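Grirura Neighbors List
Home | Archives | Threads | Members | Search | Log in

Subject: Re: hard water and the old mirrors

Hi all,

Catching up on this one after a long stretch of ignoring my inbox, and I have opinions (of course I do!). Mark Anthony Cabanatuan wrote back in May:

> We moved into one of the older houses on Jatura and every
> faucet in the place has a white crust on it. The shower head
> sprays sideways. Is it worth paying for a softener, or do
> people here just live with it? Also, what do you all use on
> mirrors? Mine are always covered in spots.

Mark Anthony, welcome to the crust club. We lived with it for nine years before we did anything, and I wish we hadn't waited so long. The kettle was the worst of it. I'd boil water for tea and get little white flakes floating on top, and my mother-in-law would pick up her cup, look into it, and set it down again without a word.

For the shower head, unscrew it and leave it overnight in a bowl of plain white vinegar. If yours won't come off (ours was stuck on good), tie a sandwich bag of vinegar around it with a rubber band and go to bed. In the morning run it hot for a minute and poke out the holes with a toothpick. I do this every couple of months and it sprays straight again, mostly.

On mirrors, go easy! I used to spray vinegar right onto the glass and it ran down behind the edge and started eating the silver, so now I have a lovely black bite in the hall mirror forever. Spray the cloth, wring it out, wipe, then dry with a second cloth right away. And if you have a fancy frame, keep anything wet off it. Gold finishes especially. A dry paintbrush gets the dust out of the curly bits.

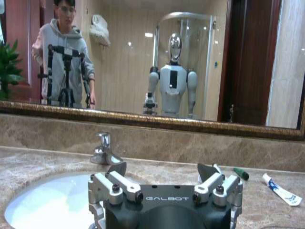 Zieliński wrote to me off-list that vinegar is a waste of time on glass and that distilled water with a drop of dish soap does the same job with no smell, and that anyone with an old mirror should stay away from acid altogether. I tried it last night on the upstairs one and it's pretty good, I have to admit. It took more rubbing on the old spots but left fewer streaks.

As for the softener, we got the Faditz, the smaller one, and it sits in the garage next to the water heater. It took the plumber 2 hours to put in. You pour in a bag of salt when it gets low, and we go through up to 60 pounds in a summer when the kids are home and showering like otters. The water feels slippery at first and you think the soap isn't rinsing off. You get used to it. My one complaint is the noise it makes at 2 in the morning when it cleans itself, but you can change the time if you can find the manual, and I can't.

If anybody has that manual, please send me a copy of the page about the clock. And Mark Anthony, I have 5 spare test strips you can have if you want to see how hard yours is first. They're in an envelope on my porch, just come by.

Talk soon,
Your neighbor with the green mailbox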